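Home Care > Laundry > Step by Step
3 min read
February - by the Grosau Home Desk

How to get stiff towels soft again

Towels become stiff when old detergent and minerals stay in the cotton. In Grosau the water is very hard, and my towels were like cardboard after one winter. The method below needs one afternoon and costs almost nothing.

1. Wash without detergent
Put in only towels, and fill the drum no more than half. Pour 200 ml of plain white vinegar into the drum and choose a hot cycle, if the care label permits it. Do not add softener. Never use vinegar together with bleach - the two make a dangerous gas.

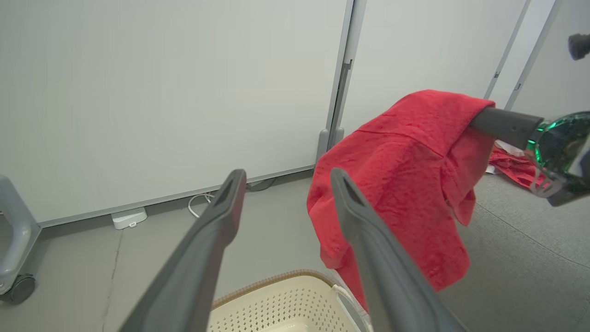
Can I wash red towels together with white ones?
Keep them apart for the first 8 washes or so, and after this use cold water when you mix them.

2. Wash again with baking soda
Run a second cycle with 2 spoons of baking soda and nothing else. The towels may smell a little of vinegar before this cycle, but the smell goes away with the rinse.

3. Shake, then dry
Take each towel by the short side and shake it hard, five or six times. This lifts the loops. If you use a dryer, choose medium heat and stop it while the seams are still slightly damp. If you dry on a rack, leave a hand's width between the towels and open a window. In my flat in Wuslow they needed 17 hours on the rack, so start early. 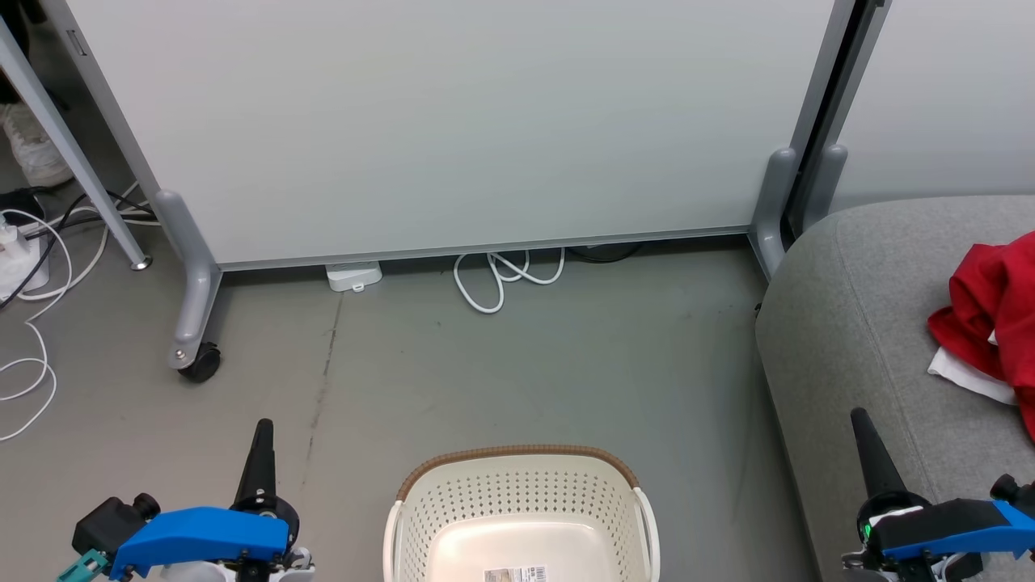

How to keep them soft
Use half of the detergent you used before. Repeat the vinegar wash every two months - more often if your kettle gets white inside quickly.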